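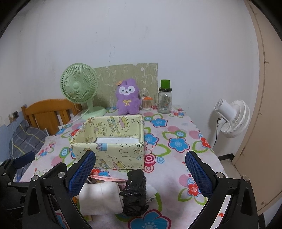
**Figure 3.** Open fabric-covered storage box on a covered table, with small soft goods lying in front of it.

### 4.2 Sorting small household goods into open boxes

The second part of the study deals with items that have no fixed shape and no obvious home. In the household survey carried out for the Furkildale site, these made up the largest share of what participants called "loose things": tissue packs, folded cloths, plastic-wrapped bundles, spare bags, and packaging kept for later use. Of the 1,557 items logged across all homes, 83 could not be assigned to any category by the two coders and were set aside. The remainder were coded by material, by wrapping, and by the place where the participant said the item was normally kept.

Open boxes of the type in Figure 3 were the most common form of storage named for loose things. The box in the figure is rectangular and covered in pale yellow fabric, with cartoon prints on the front and inner sides. Printed boxes of this kind were described by participants as children's boxes, but their reported contents were mixed. Toys were named less often than paper goods, and several households used a printed box only for items belonging to adults. We therefore did not use the decoration of a box to predict its contents, although an earlier version of the coding scheme (Panagiotou) had done so.

Two properties of the box matter for the analysis. The first is that it has no lid in place during the task. Participants could see part of the contents from a seated position, and this affected what they chose to add. In Figure 3 a white flat surface or item is visible just above the front rim. When contents reached this level, participants tended to regard the box as full, even where there was free space lower down. We call this the rim effect and return to it in Section 5.1. The second property is the fabric surface. Fabric-covered boxes were pulled and turned on the table more often than boxes with smooth sides, and this was recorded as a separate action code.

The items lying in front of the box in Figure 3 illustrate a recurring difficulty in the coding. The white item on the left, with a vertical crease down the middle, may be a tissue pack or a folded cloth. The item touching its right edge is a bundle in crumpled, glossy black plastic, narrowed in the middle. Neither can be named with certainty from a still image. In the item log each entry was therefore given two labels: one for the outer material, which could be read from images, and one for the item itself, which was taken from the participant's own account. Agreement between coders was higher for the first label. Most disagreements on the second label concerned folded white goods, and these were resolved by Seren Wogan, who had no part in the first round of coding.

Contact between items before sorting was also coded. An item was marked as "touching" if any part of its edge met another item, and as "separate" otherwise. Touching items were frequently moved as a pair, in particular where one was soft and flat and the other was bulky. Where a pair was split, the flat item was usually placed first, against the base or along an inner side, and the bulky item was placed on top. The reverse order was seen mainly in boxes that already held contents up to the rim.

Table coverings were not controlled. The homes differed in this respect, and asking participants to remove a cloth would have changed the setting in a way that several of them objected to during the April pilot. A patterned covering, such as the white floral tablecloth in Figure 3, raises a specific problem for pale items, whose outlines are harder to trace in images against a light print. Coders were instructed to trace these outlines at full size and to leave an outline open where the boundary could not be followed. Open outlines were retained in the counts but excluded from all measurements of area.

Storage volume was estimated from the outer dimensions of each box, as given by the participant, and not from the images. For the wide-angle views this was necessary, as straight edges near the borders bend outward and lengths cannot be compared across the image. Box shape was entered as rectangular, round, or other. Damage, sagging sides, and loose covering fabric were noted in free text only.

The Urel coding sheet allows a maximum of 800 actions per session. No session reached this limit. The combined action record for the Haltel subset was capped at 3,000 entries before analysis, with the excess removed at random within each household so that no single home dominated the result. Repeating the main comparison on the full record changed the order of the two least frequent action codes and left all others in the same position.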